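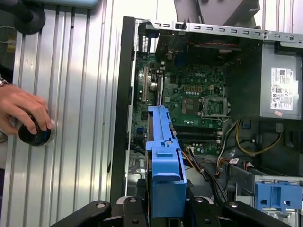
Chapter 16
Taking Things Apart: Robots in Disassembly Work

16.1 A visit to the Censka open day

Most of the robots you have met so far in this book put things together. They weld, place, screw and pack, and they do it with parts that arrive in the same position every time. This chapter looks at the opposite job. A robot that takes products apart has to deal with items that differ in age, model and condition, and that were never designed with its gripper in mind.

On 12 Aug 2021 the recycling firm Censka opened its test hall to students from two technical colleges. The group was led by Guido De Luca, who runs the disassembly cell there. The cell was built by Marchetti, and its control software, called Pristumis, comes from a smaller company named Trarora. We will come back to all three names in the case studies at the end of the chapter.

The main demonstration used desktop computers. A tower was laid on its side on the work surface with the side panel off and the motherboard facing up. To a person this is an easy layout to read. The processor socket, the memory slots and the power supply are all in plain sight, and plastic drive brackets can be gripped by hand. For a robot the same case is a narrow space with many obstacles. Cables lie across the path of the tool. Metal edges stand close to the parts that need to be held. A bracket may have to be slid before it can be lifted, and pulling in the wrong direction can crack it.

De Luca gave the visitors one figure to remember. Of 272 towers brought in for the trial, 200 were taken apart down to the bare case without a person having to step in. The other 72 were stopped by the operator or by the software. Loose cables were the most common cause.

He also explained why the cell works with a camera close to the gripper. A camera fixed above the table sees the whole case, but the arm blocks its view at the moment of contact. A camera near the gripper moves with the tool and keeps the jaws in sight -- though it sees much less of what lies around them. Section 16.3 compares the two arrangements.

The students had 23 minutes at the cell, and most of their questions were about people. Who decides when to stop? Who sets up the next case? At Censka an operator does both, and the company plans to keep it that way when a second cell starts up in September.

What you will learn in this chapter

How disassembly differs from assembly as a task for a robot
How grippers are chosen for thin plastic and sheet metal parts
Where cameras can be placed, and what each position hides
How work is divided between the operator and the machine

Before you read on

Find a household device that is held together with clips or screws. Without opening it, write down the order in which you think the parts would come out, and mark each step where you would need two hands. Keep the list. You will use it again in Section 16.4.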